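## Teleop fishing task: why do my demos look fine but the policy hovers over the bucket?

**clamden_tinkerer**
November 2024

Hi all! I'm fairly new to this and I've been teaching a two-armed robot to fish toys out of a tray with a little hand net and put them in a bucket. I drive it remotely, record each run, and train on the whole pile. I have 291 demos now, all done by me in the evenings (my thumbs are not speaking to me).

Scooping works great. The trouble is what comes after. The trained policy gets the toy up, swings the net toward the buckets and then just hangs there, wobbling a little, until I stop it. My instinct is to record a bunch more, but before I give up another week I'd love to know if I'm doing the driving part wrong. I do tend to pause with the net up while I work out the angle for the tip.

**nuddale_arms**

Your pauses are the problem, I'd bet money on it. Every time you stop and think with the net in the air, you're recording "net in the air, do nothing" as the right answer. I had this exact thing with a pouring task back in April. What I'd do, in order:

1. Go through your recordings and look at the moment right after the scoop. If the arm sits still for more than a second or so there, trim it or toss the run.
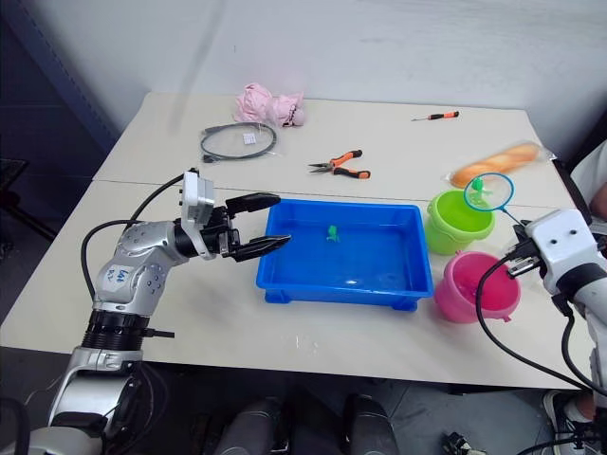 2. Practice the tip by itself, not recording, until you can do it without stopping. It took me almost 5 evenings, so be patient with yourself!

3. Pick one bucket per toy color and stick with it in every single run. If you sometimes go green into green and sometimes green into pink, the policy has no way of knowing which one you wanted this time.

4. Decide what the left arm does and have it do the same thing every run. I park mine open beside the tray. When I let it drift all over the place, training got noticeably worse.

Then record maybe 8 clean ones and listen to how bored you are. Bored is good -- it means you've stopped improvising.

**milk_crate_mel**

just get more data. we're at 3,131 on our sorting task and it's only now ok

**bretildale_bench**

Agree with most of what nuddale_arms said, but please don't throw out every messy run! If you overshoot the bucket and smoothly bring the net back, keep it. The policy is going to overshoot too, and those recoveries are the only place it can learn what to do next. Dead stops, sure, cut those.
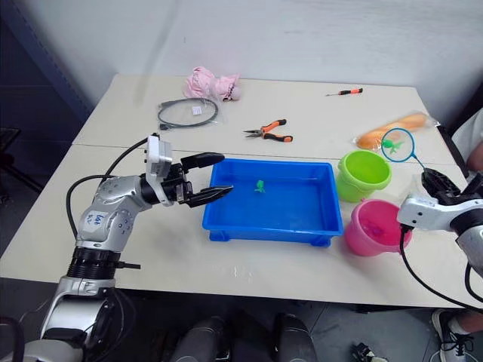

The other thing I'd check is your wrist views. On a net task the hoop can cover up a lot at exactly the moment you need to see the rim, and if you're driving while looking at the real table (I did this for ages), you know things the robot doesn't. Try doing a few runs looking only at the camera feeds. If you can't tell where the bucket is, the policy can't either, and another few hundred demos won't fix that.

Oh, and move the buckets a little between runs, a couple of inches is plenty. We use the Milošević logging scripts at our place and they let you tag each run with a layout name, so it's easy to see later which spots you skipped.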